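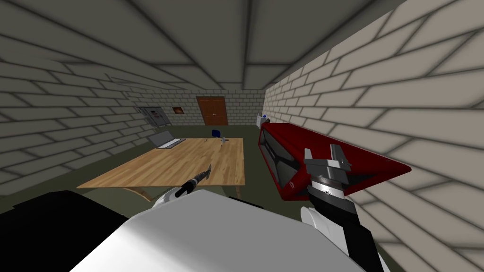
总第1199期 第4版

砖墙里的盐从哪里来
访砌体修复工程师Liis Sepp

Liis Sepp在Drekbridge做砌体修复，经手的多是老仓库和地下室。谈话从她手头的Lultach仓库说起。这栋楼建于1962年，外墙为实心砖砌体，没有空腔，也没有防潮层。

“业主最初报的是渗漏，”她说，“我们查了屋面和落水管，都没有问题。水是从基础上来的，毛细上升，带着硫酸盐和硝酸盐一起走。”

她解释，盐分本身对砖的损害有限，麻烦出在结晶的位置。水分在墙面蒸发，盐析出在表面，形成常说的泛碱，刷掉即可。如果表面被致密材料封住，蒸发面退到砖体内部，结晶压力就作用在孔壁上，砖面成片剥落。

Lultach的墙在上世纪做过一次水泥砂浆勾缝，局部还抹了水泥面层。Sepp认为这是主要病因。“水泥砂浆比砖硬，透气又差。水走不了灰缝，只能走砖。我们凿开的时候，灰缝完好，砖已经退进去一截。”

修复方案分两步。先剔除水泥勾缝，深度不小于缝宽的两倍，用手工凿，不用角磨机，以免伤及砖棱。之后敷排盐纸浆，干透后揭下，取样测电导率，读数稳定再进入下一步。记者问要敷几遍，她说没有定数，北墙敷了4遍，南墙少一些。

重新勾缝用的是天然水硬石灰砂浆，砂子由Venckus采石场供应，级配单独配过。“强度等级选低的。灰缝应当比砖先坏，坏了可以再勾，砖坏了就得换。”养护期间墙面挂湿麻布，避免阳光直射和穿堂风。1月停工，气温过低时石灰砂浆不宜施工。

换砖的数量也控制得很紧。全楼替换的旧砖超过200块，均从同期拆除建筑中回收，按吸水率分组后使用。颜色相近但吸水率相差较大的，一律不用。

对于市面上的憎水剂，Sepp态度保留。她在Dimo泵房的墙上见过处理后的结果：雨水确实进不来，墙内原有的水也出不去，处理层后面积了一层盐。“先把水的来路弄清楚，再谈涂什么。多数墙最后什么都不用涂。”

至于室内一侧，她建议保留清水砖面，或者做石灰薄浆，家具与墙留出空隙。除湿机可以开，但不宜开得太猛，蒸发过快会把更多的盐拉到墙面上来。湿度记录每月抄一次，连抄两个冬天，再判断墙体是否进入平衡。

Lultach的东墙尚未开工，脚手架的图纸还在审。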